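Echeverri Tract

The Echeverri Tract is a rural residential subdivision on the east side of Estbridge. It was laid out on former grazing land and is divided into large lots that share a private road and a well system. The tract is known locally for the length of time it took to sell and for a boundary dispute that led to a full resurvey.

History

The land was used for cattle and dry hay for most of the twentieth century. The Echeverri family leased the upper pasture to neighboring ranchers and kept the lower field, along with the main house and two barns. After the family stopped ranching, the property was offered as a single parcel of 204 acres. It drew few offers at the asking price, and the listing was withdrawn twice.

In 2000 the land was bought by Mornine Land Company, which applied to split it into smaller holdings. The first plan showed lots of one acre each. The county turned this down on the grounds that the soil could not support that many septic systems, and a second plan with a minimum lot size of 5 acres was approved the following March.
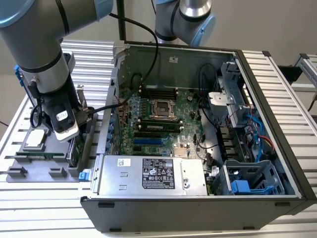 Sales were slow at first. Buyers had trouble getting construction loans until the access road was paved, and the company agreed to finance several of the early lots itself under land contracts. Most of these contracts were paid off ahead of schedule. The last of the original lots was sold by Eleni Golob, a broker in Estbridge who had handled the tract from the start.

Layout and access

The tract is reached by Fastadico Road, a private road that leaves the county highway at a cattle guard and climbs to a turnaround near the top of the hill. The lots on the north side of the road are steep and mostly wooded. Those on the south side are more open and were the first to be built on.

Each lot has a building envelope marked on the recorded map. Houses, garages and guest units must stay inside it, but fences and pump houses may be placed outside. A utility easement follows the south edge of the road, and a separate easement for horses and foot traffic crosses the lower lots along the old ranch lane.

Water is supplied by 4 shared wells. Each well serves a group of neighboring lots, and the cost of power and repairs is divided equally among the owners in that group, whether or not a lot has been built on. 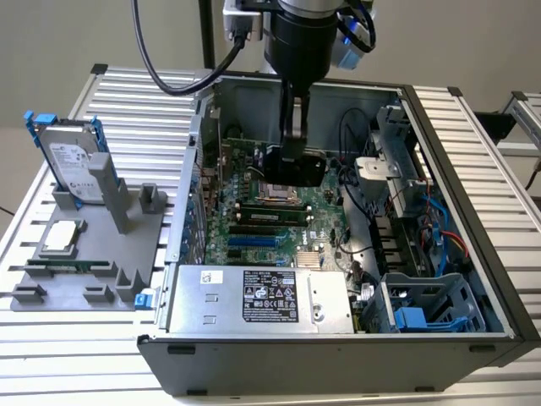 Boundary dispute

The original survey relied on a fence line that had been moved during the ranching years. An owner on the east side found the error while applying for a building permit, and the neighboring landowner claimed a strip about 30 feet wide along the full length of the line. A new survey by Yurani Castaño placed the boundary between the two earlier positions. Both sides accepted it, and a corrected map was recorded on January 14, 2021. One building envelope was shifted west as a result. No lots were lost.

Restrictions

The recorded covenants bar mobile homes, commercial kennels and further division of any lot. Short-term rentals are not mentioned. Road maintenance is paid for by a yearly assessment, and unpaid assessments become a lien on the lot.

See also

Estbridge
Land contract
Private road easement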